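26 April 2021

# Looking after a surfboard and wetsuit at home

I keep two boards in a small flat in Flarcombe, and I learned most of these tips from my mistakes. The bathroom and the kitchen table are enough for all of it.

## Taking off old wax

Put the board in the sun for a few minutes, or use a hairdryer on the low setting. When the wax is soft, push it off with a plastic scraper, from the tail to the nose. An old bank card also works, but it bends quickly. Collect the wax in newspaper, not in the sink. I blocked mine in June and the plumber was not cheap.

For the last thin layer I use a little cooking oil on a cloth, then warm water with washing-up liquid.

## Rinsing the wetsuit

- Use cold or lukewarm water. Never the washing machine.
- Turn the suit inside out and leave it in the bath for half an hour.
- Fold it at the waist over a thick hanger. If you hang it by the shoulders, they become long and thin.
- Rub a bit of candle on the zip when it is stiff.

## Small dings

Dry the board completely before you repair it. My friend Heriberto Bermúdez waits three days, and I do the same now. Sand gently with 500 paper only at the end, when the resin is hard. If the hole is deep or the foam is brown, take it to a repair shop. Mine went to Cartwright in Mallance and it came back very clean.

## Keeping things in order

Fin screws, the fin key and the wax comb disappear very easily. Choose one bowl near the door and put everything there when you come home.

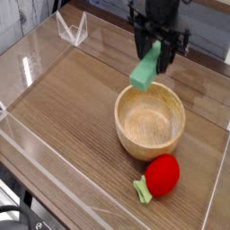 ## Before you put the board away

Check that the leash is not wrapped tightly around the fins, and keep the board away from the radiator.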